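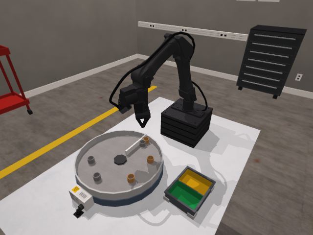 Kendus Turntable Sorting, simulated set

Version of 3 Aug 2025. Contact: Justinas Grigaitė

Summary
Simulated pick-and-place episodes with a single arm, a round turntable and a two-compartment bin. Cups are orange or gray. The set was built to test whether a policy trained on rendered views can time a grasp on a moving disc.

Contents
3258 episodes: 3000 for training, the rest held out. Each episode stores rendered views, joint positions, gripper state and disc angle at 20 Hz.

Task
Orange cups go in the yellow-orange compartment, gray cups in the green one. An episode ends when the disc is clear or after 12 failed grasps. Cup positions and disc speed are drawn at reset.

Method
The baseline predicts short action chunks from one view plus joint state. Disc angle is logged but withheld from the policy.

Known issues
Contact with the white bar is modeled as rigid, so cups pushed against it slide too easily. Episodes made before June use an older friction value; see the field sim_rev.
Lighting is fixed. Room furniture does not vary.

Related sets
Brollow (static table, same arm)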